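项目资料 > 进展报告 > 厨房操作线

概览 数据 硬件 报告 联系

四月进展:两种手,一个水槽

各位好!上次汇报是去年十一月,那时候我们还在纠结到底买夹爪还是买灵巧手,现在两样都上了,吵架的内容也升级了(笑)。这份写得随意一点,表格另附,大家先看个大概。

先说进度。计划里的1,000次抓放,我们做完了352次,其中200次给了五指手,剩下的是两指夹爪。落后了,我承认,主要卡在Rarkidum控制器的固件上:换一次末端就得重新标定一遍,前后加起来耗掉了我们不少个下午。新固件装上之后顺多了,后面会快起来。

一、双臂配合

我最开心的是这一块!左手拿杯子往水槽边的碗架上送,右手管下面那个拉出来的碗篮,两只手各干各的,又不能打架。以前我们是一只手做完再动另一只,现在Solleo的调度程序允许两边同时动,只在靠近的时候让一让。杯子用的是带把手的陶瓷杯,五指手握杯身比我预想的稳,把手朝哪边其实不太挑。麻烦在松手那一下,手指张开的先后顺序还要再调,不然杯子会跟着歪。
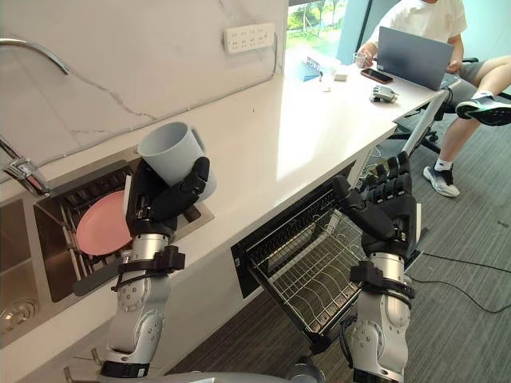
二、盘子,还是盘子

杯子好说,盘子真是难伺候。粉色的那只圆盘我现在做梦都能看见。盘子斜靠在碗架上,边沿又只高出一点点,五指手有两条路:从上面按住盘面,再用拇指去底下找边;或者手指先绕到盘子后面,把它托出来。第一条路动作短,规划也简单,可是手指压下去的力稍微大一点,盘子就往前滑。我们把按压力的上限降了两档,滑得少了,代价是整个动作变慢。

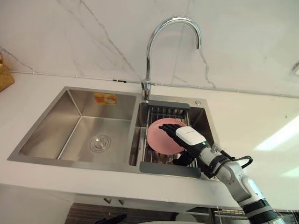

文/Leonardo Villa
厨房操作线,2023年4月11日

接着说第二条路。从后面绕要求手腕抬得高,还得躲开水龙头,那个高高弯下来的出水管正好悬在碗架那一格上头,规划器一开始死活不肯走,后来我们把龙头单独建了模,安全距离收窄,它才答应。还有线!手腕旁边那一圈黑线在转腕的时候很占地方,我已经向Perić订了一套短一些的线束,费用在原来的耗材预算里,不用另批。

相机这边,头部视角看盘子的整体姿态没问题,可手指一伸到盘子后面就被挡住了,判断有没有摸到边只能靠手指的电流读数。不锈钢反光也添乱,深度图在水槽那一带经常破洞,目前先用盘子的已知形状去补,够用,不算漂亮。

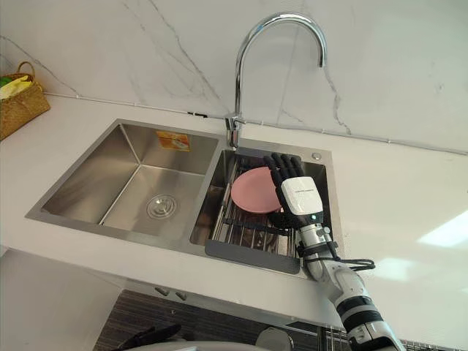

图3 手指从盘子后侧进入,碗架位

三、两指夹爪和腕部相机

夹爪的好处是简单,标定快,程序短,坏了也好修。夹盘子边沿它挺利索,遇到杯子就看杯壁了,太滑的那种会慢慢往下溜。我们给它配的是腕部相机,问题出在视野:左边的手指离镜头太近,糊成一团,把左侧三分之一都占了,右边那根又挡掉一大块,真正能用的就是中间那一条。要么把相机往外挪,要么换一对窄一点的手指,我倾向于先试窄手指,Pliltcombe那边说可以借我们一对来试,还没到货。
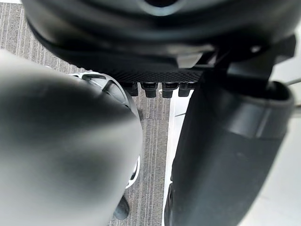
Solleo读完初稿后回信说,窄手指他们不反对,可是接触面小了,夹陶瓷的力就得往上加,建议先拿70次小批量跑一轮,再决定要不要动相机支架。我觉得有道理,就这么排进计划了。他们还问五指手的数据能不能和夹爪的放在一起训练,这个我现在答不上来,两边的动作空间差得太远,得先做个转换层试试。

四、接下来

窄手指到了先跑那一轮小批量。五指手继续做盘子,两条路都保留,按盘子倾斜的角度来选。短线束装好以后,手腕的转动范围我会重新量一遍,数字更新到附表里。

需要您这边定的只有一件事:剩下的抓放次数,是两种末端平分,还是多给五指手?我个人想多给五指手,它的问题多,数据也更缺。月底前给我个话就行,邮件电话都可以。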